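Keep the desktop computers in the library

Last updated: August

The Gundero branch library is due for a refit, and the plan on display near the returns chute removes the public computers. There are 16 of them now, in two rows along the western wall. Under the new layout that wall becomes lounge seating with charging points, and people who need a computer are expected to bring one or borrow a tablet from the desk for up to 50 minutes.

I think the plan is a mistake, and I would like the council to change it before the tender goes out.

The argument for removal is set out in a short report by the consultants, Luvitz. Bookings have fallen over several years. Most adults own a smartphone. The machines are old, replacing them costs money, and the floor they occupy could be used by more people at once if it held armchairs. None of that is wrong as far as it goes. I have sat in the library on a hot afternoon in January when every chair was taken and half the computers were idle.

But the report measures bookings, and a booking tells you very little about what was done in it. An hour of someone watching football highlights counts the same as an hour of someone lodging a bond claim. The second person has far fewer places to go if the desk isn't there.

Anyone who thinks a phone will do should try filling in a rental application on one. You need payslips, identification, a reference from the last agent and a bank statement, each as a separate file, each under a certain size. The form times out. You leave the page to find a document and come back to blank fields. The same applies to job applications that want a cover letter as a PDF, to visa paperwork, and to the carer's forms my mother needed, one of which came to 166 questions. I did that one for her on a full-size screen with a proper keyboard, and it still took two evenings.

Po-yen Chu teaches the Tuesday-style drop-in English class that used to meet at the Lukuleck neighbourhood house and now uses our library's back room. Her students all have phones, and some have very good ones. What they don't have is a computer at home. When the class covers résumés, she takes them out to the computers, because she can stand behind two people and see both screens. She told me she has tried it with tablets, and that most of the lesson went on moving the cursor to the right spot in a sentence.

There is a skill in this too, and it is easily overlooked by people who picked it up decades ago. Selecting a line of text, dragging a file into a folder, having two windows open side by side: these are ordinary requirements of office and warehouse jobs. Plenty of school leavers have done most of their work on a touchscreen. Plenty of older workers coming off the tools have never been asked to do it at all. A library is one of the few places where you can be slow at something without paying for it or having a supervisor waiting.

The cost deserves a fair hearing. Cheng-en Ko, who managed equipment for a community college before he retired, went through the Luvitz figures with me. His view is that they assume all the machines would be replaced new, in one go, with a service contract on top. He would buy refurbished units in two batches and keep eight or ten, and he thinks the saving on the contract would cover most of it. I can't vouch for every line of his sums, but the council should at least ask for that option to be priced. At present the choice presented to us is everything or nothing.

I would accept fewer machines. I would accept losing the row nearest the door, where the glare is terrible after lunch anyway. The Ho Street branch went down to six in its own refit and put them on a shared bench with a printer at one end, and the seating plan there works well enough. I would also scrap the booking system for short visits, so that someone who needs to print a boarding pass doesn't have to find their card number and a PIN.

Printing, by the way, is missing from the new layout altogether. The report says patrons will be able to print "via the app". People who need to print a form at a library are often there because an app has already failed them.
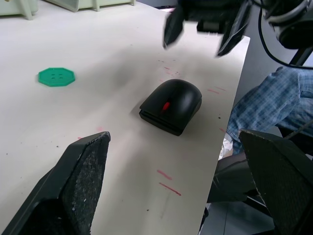
Submissions on the refit are open until the end of the month, and the form is limited to 200 words. It can be lodged online or handed in at the desk. I'd suggest that anyone writing leave the general case for libraries to others and say what they last used the computers for, and how long it took. The layout can still be changed at this stage, and a bench with eight computers on it would not take up much of that wall.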